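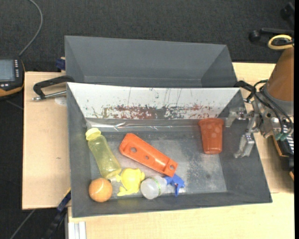 Grey bins on the work surface, front bin showing wear to the floor and inner back wall

Kurkside Skin and Laser Clinic
Treatment room checklist, with comments
Completed in June, before the morning list. Next check due in six months.

1. Laser room door sign and lock
Pass. Sign lights up when the laser is switched on. Lock works from both sides.

2. Protective eyewear
Action needed. Patient goggles are fine. One pair of staff glasses has a scratch across the left lens. Taken out of use and a new pair ordered from Puton. Check the wavelength printed on the arm against the machine before it goes on the hook.

3. Laser hair removal machine
Pass. Pulse counter read 4,000 since the last service. Handpiece window clean. Footswitch cable has been taped down again, as the old tape was lifting near the couch.

4. Emergency stop
Pass. Tested twice. Key was left in the machine overnight, which is against the room rules. Key to go back in the safe at close.

5. Treatment couch
Pass with comment. Height control is slow going up but gets there. Small split in the vinyl at the foot end, 6 mm long. Cannot be wiped clean properly, so the section must be re-covered before the next check. Use a full-length sheet until then.

6. Peel and filler stock
Action needed. Fridge at 4 degrees at 8.15 am. Fridge log has two blank mornings. One box of peel solution past its date, removed and recorded. Filler batch numbers match the stock book.

7. Sharps
Pass. Container below the fill line, dated and signed on assembly. Spare container in the cupboard is still flat and needs putting together.

8. Emergency kit
Pass. Adrenaline and hyaluronidase both in date. The list taped inside the lid is the old one. Replace it with the version from the Plondport branch.

9. Hand washing and surfaces
Pass. Soap and towels full. Sealant behind the tap is going dark at one corner. Reported to the landlord at Grube House.

10. Consent forms and patch tests
Action needed. 136 records looked at. 6 had no patch test date. Those patients are not to be treated until a test has been done and written up. Two forms signed but not dated by the practitioner.

11. Aftercare leaflets
Pass. 180 in the rack. The out-of-hours number is correct on the new print. Bin any with the blue header.

Overall: room may be used. Items 2, 6 and 10 to be closed within 14 days.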